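Drarnness Access Deal: Still Waiting on the Part That Matters

From the July newsletter, international desk
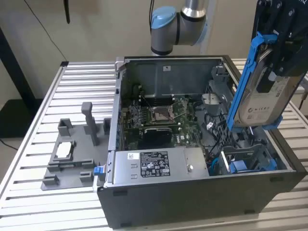 What was agreed

The governments of Codadlow and Werkard say they have settled the terms for outside monitors to enter the Drarnness border district. The joint statement runs to 13 pages. We have read all of them, twice in places, and still can't tell you when a monitor will be allowed to cross the checkpoint.

The text says visits will begin "at the earliest suitable moment." It does not say who decides what is suitable. It promises "full and unhindered" entry, then lists six kinds of site that stay closed on security grounds, and one of those is any building used by local police. Complaints about detention in Drarnness are mostly complaints about police buildings. You can see the trouble.

We have been here before

Readers with long memories will recall the Rajan protocol, which was sold in much the same language. Monitors under that one asked for 170 visits and were granted 30. Both governments called it a success at the time, and the new statement calls it "a sound basis for further cooperation." Most of the refusals came with no written explanation, and the ones that did come in writing tended to cite road repairs.

Supporters of the new deal say it has a complaints channel the old one lacked. True enough. A monitor who is turned away may now write to a joint office, which must answer "within a reasonable period." The office will be staffed by the same two ministries that did the turning away. It has no address yet.

What would change our minds

A date would help. So would a published list of visits asked for and visits refused, updated every month, with the reason next to each one. Neither is hard to produce, and neither appears anywhere in the statement — we checked the annexes too.

There is also the matter of people who talk to monitors. The Rajan text had one line protecting them from reprisals, and it was weak. The new one drops the line altogether. A spokesman's office in Codadlow told us the protection is "implied." Werkard did not reply to our questions.

We will print the first visit date when one is announced, along with the list of sites the monitors were allowed to enter.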